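Chapter 3
When the Work Stops: Short-Time Pay in Transport Firms

In this chapter we study what a company can do when its customers disappear for a limited time. The usual choices are to dismiss workers, to cut hours, or to keep the workers at home on reduced pay.

We begin with the ferry operator Wekosov. In August its main port was closed for repairs, and 2,330 employees had almost no work to do. The management first proposed to dismiss 139 of them.
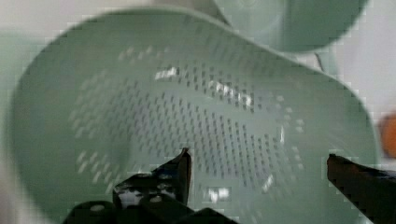 The union did not accept this. Its speaker, Zinhle Gumede, asked that all crews share the loss – shorter hours for everybody, with the same hourly wage. After two meetings the parties signed an agreement for three months.

Such an agreement has a cost. The firm still pays for insurance and training, and the worker must live on a smaller income.
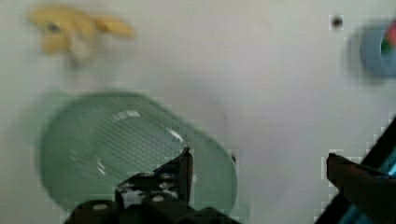 Montri Wongsuwan, who led the pay office, had to explain the new pay slips on every ship. Section 2 shows how these slips were calculated. Before you read it, write down which costs of a ferry company stay the same when no ship is sailing.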